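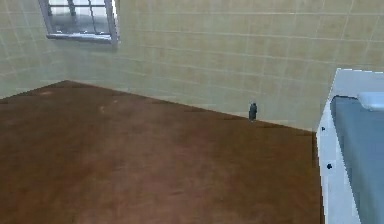
Usov : la surface support change de classe quand la caméra change de pose

Accueil Tickets Versions Documentation Recherche
Dernière mise à jour : décembre, 16 h 40

Composant : usov-perception, module support_plane
Environnement : simulateur Stalus, planificateur Kröger, configuration Jarier
Gravité : majeure
Ouvert par : Dirk Rieger
État : correctif en validation

Symptôme

Sur la vue carrelage, le petit objet gris foncé posé contre le mur est détecté, mais le plan brun qui le porte reçoit tantôt l'étiquette « floor », tantôt l'étiquette « counter ». Kröger choisit sa hauteur d'approche d'après cette étiquette. Quand elle bascule entre deux requêtes, la pose de saisie est recalculée et le plan en cours est rejeté :

[usov] support_plane: label=floor track=18
[usov] support_plane: label=counter track=18
[kroger] plan rejected: support label changed
[kroger] replanning

L'identifiant de piste reste 18 du début à la fin. Le suivi n'est donc pas en cause, seule la classe du plan varie.

Vérifications

Rejoué le journal hors ligne, sans Kröger. Le basculement se reproduit. Planificateur écarté.

Remplacé la profondeur estimée par la profondeur exacte de Stalus. Les normales sont propres, l'étiquette bascule toujours.

Désactivé le classifieur de texture. L'étiquette devient stable, mais toujours « floor ». Le repli par défaut masque le défaut, à ne pas retenir comme correctif.

Comparé avec la vue du canapé deux places. Le sol bleu marine y est presque uniforme et se confond peu avec l'assise gris olive. Le coussin violet sort en piste distincte, rattachée à l'assise. Aucun basculement dans le journal sur cette vue. 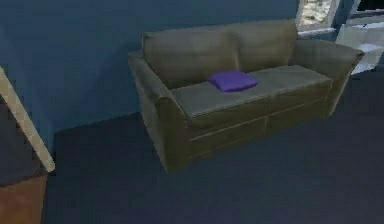
Mattes Lenz : tu compares deux cas qui ne passent pas par la même branche. Sur le canapé, l'assise est un plan secondaire au-dessus d'un plan dominant, et la différence de hauteur suffit. Sur la vue carrelage, il n'y a qu'un seul grand plan horizontal, donc c'est la texture qui décide. Regarde si la transformation caméra-monde est bien lue avant l'appel au classifieur.

Elle ne l'est pas. Dans support_plane, la hauteur du plan est exprimée dans le repère caméra tant que la transformation n'est pas arrivée, et le seuil est appliqué quand même. Avec une caméra inclinée, cette hauteur ne signifie rien.

Relevé sur le journal complet : 2 887 requêtes, les erreurs de classe tombent toutes sur des requêtes traitées avant réception de la transformation.

Correctif

1. Bloquer la classification tant que la transformation n'est pas disponible. Délai maximal : 10 ms, puis étiquette « unknown ».
2. Côté Kröger, conserver la dernière étiquette valide quand « unknown » est reçu, sans replanifier.
3. Exporter la hauteur monde du plan dans le message, pour que Kröger n'ait plus à la déduire du nom de classe.

Le point 3 modifie le format du message. Les rejeux enregistrés avec l'ancien format doivent passer par le convertisseur, sinon le champ est lu à zéro.

Critère de validation : même étiquette sur toutes les poses de caméra, objet toujours rattaché au plan brun.

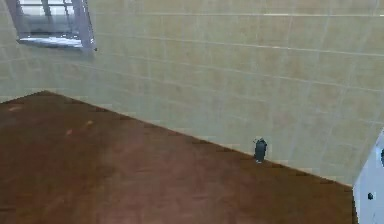
Fig. 3 : petit objet gris foncé au bord arrière du plan brun, contre le mur carrelé.

Reste à traiter

La fenêtre en haut à gauche produit encore un faux plan vertical devant le mur. Sans effet sur la saisie, mais il apparaît dans la carte de collision. Ticket séparé à ouvrir.

Les taches claires de la surface brune sont parfois proposées comme candidats objets. Le filtre de hauteur minimale les supprime si la profondeur exacte est active. Avec la profondeur estimée, 2 candidats passent encore. Seuil à revoir par Mattes avant fusion de la branche.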